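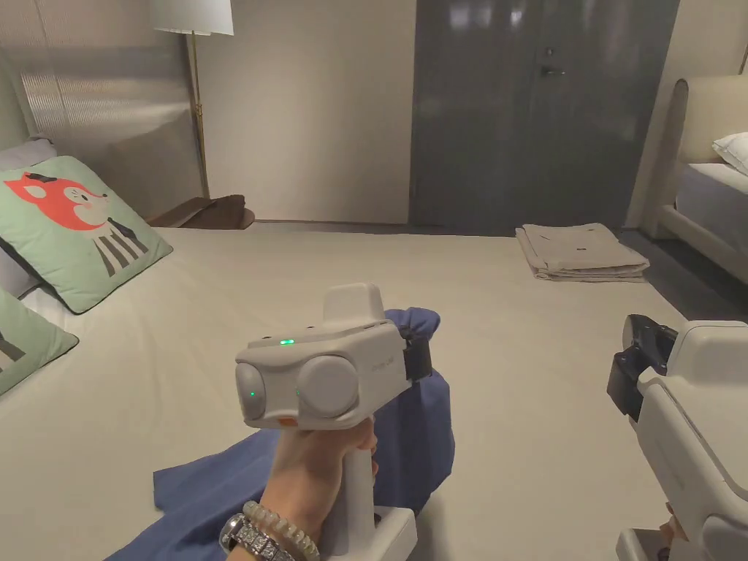

Catalog p. 44

Savumgate Fitted Sheet — Deep Pocket

Back in stock for June. Same sheet as last year, new elastic. Fits matresses up to 2 hands deep, toppers included. Goes all the way round, not just the corners.

Brushed cotton, mid weight. Softens after the first few washes. Wash warm, tumble low, take it out while a bit damp if you hate creases. No bleach please.

Sizes: twin, full, queen, king. King is running low — more coming from the Grurnasari mill, no date yet.

Price: queen $95, king $106. Pillowcases sold seperately, see the Fitzgerald range.
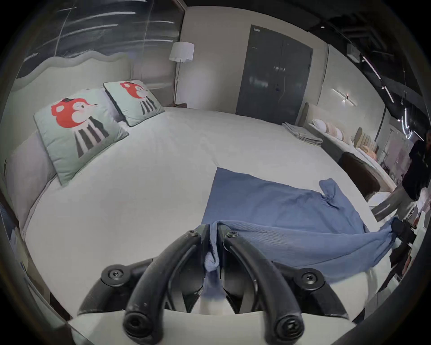 Returns: unwashed only, in the bag it came in. If the elastic goes in the first year send it back and we swap it, washed or not. Keep your order slip.

Colors can vary a little between batches, so order the whole set together if you want a match. The old Stornimon flat sheets are a shade darker, they won't pair up.

Orders in before noon go out same day. After that, next morning. Store pickup is fine too — ring first, the back counter shuts at 4.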